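문이 닫히는 순간을 기다리다가

두안 유판키(Duván Yupanqui) 씨와 통화가 연결된 건 토요일 밤 열한 시가 넘어서였어요. 시차 때문에 서로 시간을 몇 번이나 바꿨는데, 결국 제가 야식을 먹으면서 전화를 받는 걸로 합의를 봤습니다(라면 먹는 소리가 녹음에 고스란히 들어갔더라고요. 받아 적으면서 좀 부끄러웠어요). 유판키 씨는 리센트(Lisent)라는 작은 팀에서 로봇팔의 동작 시험을 맡고 있어요. 식탁 위 물건을 옮기고, 문을 여닫고, 그런 집안일 비슷한 동작들이요. 저는 원래 그 팀의 새 제어 소프트웨어 얘기를 들으려고 연락했는데, 첫마디가 이거였어요.

"그 얘기 전에 오븐 문 얘기를 먼저 해도 될까요?"

그래서 한 시간 넘게 오븐 문 얘기를 들었습니다. 저는 오븐 문이 이렇게 무서운 물건인지 몰랐어요!

팀 안에서 이 소프트웨어는 '케니아(Kenia)'라고 불린대요. 사람이 짧은 지시를 주면 팔이 동작을 골라서 이어 가는 방식인데, 그날 시험은 토스터 오븐 문을 열고, 손을 빼고, 다음 물건으로 넘어가는 순서였다고 해요. 말로 하면 세 마디인데 문제는 가운데, 그러니까 '손을 빼고'에서 났습니다.

"손잡이에 손가락을 걸고 당기는 건 잘했어요. 정말 잘했어요. 그 전 주까지는 손잡이를 스치기만 하고 지나가는 일이 많았거든요. 그래서 다들 기분이 좋아져 있었어요. 문이 내려오니까 옆에 있던 동료가 박수를 쳤고요. 그런데 팔이 손을 안 놓는 거예요."

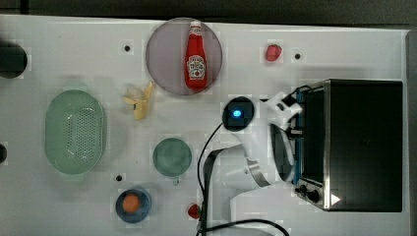

손을 안 놓은 채로 다음 동작에 들어갔다는 거죠. 케니아는 문이 열렸으니 할 일이 끝났다고 판단했고, 손가락이 벌어졌는지는 확인하지 않았대요. 벌리라는 명령은 나갔고, 명령이 나갔으니 벌어졌겠거니 한 겁니다. 저는 여기서 좀 웃었어요. 저도 메일을 보냈으니 상대가 읽었겠거니 하는 사람이라서요. 유판키 씨도 웃긴 했는데 저보다는 덜 웃었습니다.

"팔은 몸통 쪽으로 돌아가려고 하고, 손가락은 손잡이를 물고 있고. 그러면 뭐가 끌려올까요? 오븐이 끌려와요. 오븐은 무겁고 바닥에 고무 발이 있으니까 처음에는 버텨요. 버티는 동안 팔이 힘을 점점 더 주고요. 그러다가 발이 한 번 미끄러지면 쌓였던 힘이 한꺼번에 풀려요. 저는 그 소리가 제일 싫었어요. 고무가 끼익 하는 소리."

얼마나 끌려왔는지 물어봤더니 손바닥 하나 길이라고 하더라고요. 다친 사람은 없었고, 오븐도 멀쩡했고(전원은 처음부터 안 꽂혀 있었대요), 팔은 보호 정지에 들어갔습니다. 여기까지만 들으면 뭐 그 정도야 싶죠? 저도 그랬어요. 그런데 진짜 얘기는 그 다음이었습니다.

정지한 팔은 힘을 준 자세 그대로 굳어 있었대요. 손가락은 여전히 손잡이를 물고 있고요. 동료 한 명이 그걸 풀어 주려고 손을 뻗었습니다. 유판키 씨가 소리를 질렀고요.

"제가 평소에 큰 소리를 잘 안 내요. 그래서 다들 놀랐어요. 그런데 멈춰 있는 것하고 안전한 것은 다르잖아요. 브레이크가 잡고 있을 뿐이지 그 안에는 당기던 힘이 남아 있을 수 있어요. 문도 스프링이 있고요. 손잡이에서 손가락이 빠지는 순간 문은 문대로, 팔은 팔대로 움직여요. 그 사이에 사람 손이 있으면 어떻게 되겠어요."

그 대목에서 저는 젓가락을 내려놨어요. 진짜로요.

결국 어떻게 풀었느냐면, 비상정지를 누르고, 한 사람이 오븐을 팔 쪽으로 살살 밀어서 당기던 힘을 빼 주고, 그 다음에 손가락을 여는 절차를 밟았다고 합니다. 오븐을 미는 사람은 문 쪽이 아니라 반대편에 서고요. 지금은 이 순서가 종이로 벽에 붙어 있대요. 그날은 종이가 없어서 서로 말로 맞춰 가며 했는데, 유판키 씨는 그게 두고두고 마음에 걸린다고 했어요. "박수 칠 준비는 되어 있었는데 그 준비는 안 되어 있었던 거죠."

원인은 며칠 걸려서 찾았습니다. 의심한 건 두 가지였어요. 하나는 손가락 자체. 그리퍼는 올라니얀(Olaniyan)이라는 공방에서 맞춘 물건인데, 손가락 안쪽 패드가 닳아서 손잡이에 끼인 게 아닐까 했다고요. 그래서 떼어서 보냈더니 공방에서 아주 꼼꼼한 답장이 왔대요. 패드는 괜찮고, 다만 당기는 방향으로 하중이 걸린 상태에서는 손가락이 제때 안 벌어질 수 있다, 그러니 열기 전에 먼저 힘을 빼라. 유판키 씨 표현으로는 "정중하게 혼났다"고 합니다.

또 하나는 기다리는 시간이었어요. 케니아는 '열어라' 하고 나서 700밀리초를 기다린 다음 무조건 다음 동작으로 갔답니다. 허공에서는 넉넉한 시간이에요. 바나나를 내려놓을 때도, 그릇에서 손을 뗄 때도 문제가 없었대요. 손잡이를 당기는 중일 때만 모자랐던 거죠.

"숫자를 누가 넣었는지 기록을 찾아봤더니 저였어요." (이 말을 하고 한참 조용했어요.) "책상 위 장난감 집는 시험을 할 때 넣은 값이에요. 그때는 맞는 값이었어요. 그 뒤로 일이 바뀌었는데 숫자는 그대로 따라온 거예요."

저는 이 부분이 제일 좋았어요. 로봇 사고 얘기라고 하면 뭔가 거창한 걸 기대하게 되는데, 예전에 맞았던 숫자 하나가 이사 올 때 딸려 온 짐처럼 남아 있었다는 거잖아요. 제 싱크대 서랍에도 그런 게 잔뜩 있고요.

그럼 시간을 늘리면 되지 않느냐고 물었더니, 바로 그렇게 했다가 또 당했다고 하더라고요. 처음엔 기다리는 시간만 늘렸는데 6일 동안 아무 일이 없었대요. 다들 고친 줄 알았고, 유판키 씨도 휴가 신청서를 쓰고 있었다고요. 그러다가 똑같은 일이 또 났습니다. 이번에는 오븐이 끌려오기 전에 사람이 먼저 눌러서 세웠고요. 손가락이 힘에 눌려 있으면 오래 기다려도 안 열리니까, 시간 문제로 보이던 것이 사실은 확인 문제였던 거예요. 휴가는요? "미뤘죠."

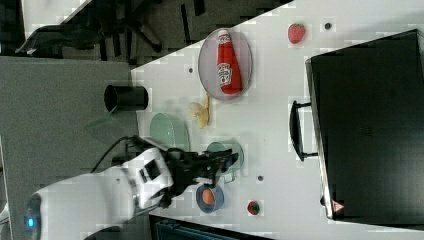 지금은 손가락이 벌어진 정도를 실제로 읽고 나서야 팔이 움직입니다. 값이 안 나오면 움직이지 않고 사람을 부르고요. 열기 전에 당기던 방향의 반대로 아주 조금 되돌아가는 동작도 넣었대요. 그리고 이 확인을 오븐 손잡이에만 넣은 게 아니라 전부 다 넣었다고 해서, 작은 물건 집을 때는 답답하지 않냐고 했더니 답답하답니다!

"그릇 위에서 손 한번 펴는 데도 확인을 하니까 느려졌어요. 동료들이 불평해요. 저도 보고 있으면 속이 터져요. 그런데 예외를 하나 두면, 그 예외에 맞는 숫자가 또 어딘가로 따라가요. 저는 그걸 한 번 해 본 사람이잖아요."

사람 쪽 규칙도 바뀌었습니다. 팔이 멈추면 일단 손은 주머니에. 농담처럼 들리는데 정말 그렇게 적혀 있다고 해요. 비상정지를 누르는 사람과 물건을 만지는 사람은 따로 두고, 누르는 사람은 그동안 다른 일을 안 합니다. 전화도 안 받고 화면도 안 보고요. 전에는 한 사람이 노트북을 보면서 버튼도 맡았는데, 그게 얼마나 아슬아슬한 일이었는지는 녹화를 보고서야 알았답니다. 첫 번째 사고 때 버튼 맡은 사람이 바로 박수 친 사람이었거든요. 양손으로 박수를 치고 있었으니 버튼에는 손이 없었던 거죠.

그 동료분은 괜찮으시냐고 물었더니 아주 잘 지낸다고, 이제는 고개만 끄덕인다고 했어요.

소프트웨어를 같이 쓰는 팀이 한 군데 더 있다고 해서, 거기에도 알렸는지가 궁금했어요. 에스트비(Estby)라는 곳인데, 유판키 씨가 첫 번째 일이 있던 주에 짧게 메일을 보냈더니 금방 전화가 왔대요. 자기들은 서랍에서 비슷한 걸 봤는데 서랍이 가벼워서 그냥 쑥 빠져나왔고, 웃고 넘어갔다고요. 그게 10월이었으니까 유판키 씨네보다 먼저 본 거예요.

"원망은 안 해요. 저라도 서랍이 빠진 걸 보고했을까 싶어요. 바닥에 숟가락이 쏟아졌는데 그걸 사고라고 적기가 좀 그렇잖아요. 그래도 그 뒤로 두 팀이 같은 기록장을 써요. 숟가락도 적어요."

기록장에 뭐가 제일 많이 올라오냐고 했더니 케이블이래요. 팔이 돌아갈 때 케이블이 물건에 닿거나 손잡이 근처로 늘어지는 일. 아직 큰일은 없었지만 유판키 씨는 다음에 뭔가 난다면 그쪽이라고 보고 있었습니다. 팔 바깥으로 도는 선을 더 짧게 잡아 묶고 싶은데, 너무 짧으면 손목이 끝까지 안 돌아가서 계속 길이를 바꿔 보는 중이라고요. 이 얘기를 할 때 목소리가 확 밝아지더라고요. 사고 얘기보다 선 정리 얘기를 더 신나게 하는 분이었어요(저한테 어떤 묶음 끈이 좋은지도 한참 알려 주셨는데, 그건 제가 잘 못 알아들었습니다. 죄송해요).

마지막으로, 집에도 토스터 오븐이 있냐고 물어봤어요. 있대요. 빵을 꺼낼 때마다 손잡이를 놓았는지 한 번 더 쳐다보게 된다고 하더라고요. 새 제어 소프트웨어 얘기는 결국 십 분도 못 했고, 그래서 통화를 한 번 더 하기로 했습니다. 이번에는 제가 밥을 먼저 먹고 받으려고요.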